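Measuring Small Volumes in the Home: Notes for Unit 9
Household Measurement, Rultach evening course. Handout revised 2019-10-29.
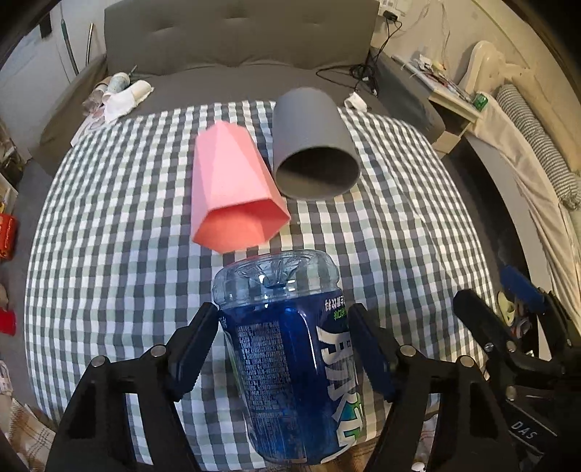 Murali Iyer objected to the last version of these notes on the ground that a cup is a perfectly good unit if the same cup is used every time. The objection is correct within limits. A recipe written entirely in cups fixes only the proportions between ingredients, and any vessel will preserve those. It fails when one ingredient is given by weight, by the packet or by the egg, which most recipes manage before the third line.

9.1 Terms

Capacity is the volume a vessel holds when filled to a stated level. For drinking vessels the level is usually the brim. For measuring vessels it is a marked line. Nominal capacity is the figure given by the maker; actual capacity is what the vessel holds when tested. The two should be written in separate columns in your results table. Last year several tables had them merged and could not be marked.

9.2 Finding capacity by weighing

Water at room temperature has a density close enough to one gram per millilitre for kitchen work, so the mass of water in grams may be read as its volume in millilitres.

Place the dry vessel on the scale and set the reading to zero. Fill to the chosen level. Read the scale and record the figure with its unit. Empty, dry and repeat twice more. Take the mean of the three readings.

Worked case. A mug filled to the brim gives a mean reading of 356 g. Its brim capacity is therefore 356 ml. Suppose a recipe by Brurent calls for 500 ml of stock. The number of mugs needed is 500 divided by 356, or 1.40 to two decimal places. One full mug and two fifths of another will do.

Note that two fifths of the capacity is not two fifths of the height unless the sides are straight. See 9.4.

9.3 Sources of error

Brim filling. Surface tension lets water stand above the rim. The excess depends on the width of the mouth and the cleanness of the rim. Fill until the surface looks level from the side and stop there.

Scale resolution. A scale reading in steps of 1 g cannot support an answer given to a tenth of a millilitre. Marks are deducted for this.

Reading angle. Where a marked line is used, the eye must be level with it. Looking down from above gives one reading and stooping gives another.

Residue. A vessel tipped out and not dried keeps a film of water. If the scale is zeroed with the film in place, the film is left out of the reading. If it is zeroed dry and the vessel refilled wet, the film is counted. Either is tolerable for large vessels. Neither is tolerable for a spoon.

9.4 Tapered vessels

Many cups are wider at the mouth than at the base. For a round cup with evenly sloping sides, the volume is that of a truncated cone:

V = (pi x h / 3) x (R x R + R x r + r x r)

where h is the inside height, R the inside radius at the mouth and r the inside radius at the base. All lengths in centimetres give V in cubic centimetres, which equal millilitres.

Students using outside measurements will get a result that is too large. Rajeshwari Namboodiri's table of thick and thin walled mugs (October session) shows the size of the effect and is in the shared folder.

9.5 Exercise

Choose a vessel without markings. Find its brim capacity by weighing and again by calculation. State the difference as a percentage of the weighed value. If it exceeds 10 per cent, check whether diameter was entered in place of radius before looking for anything else.

Reading for next unit: Thomas, the chapter on dry measures, omitting the tables.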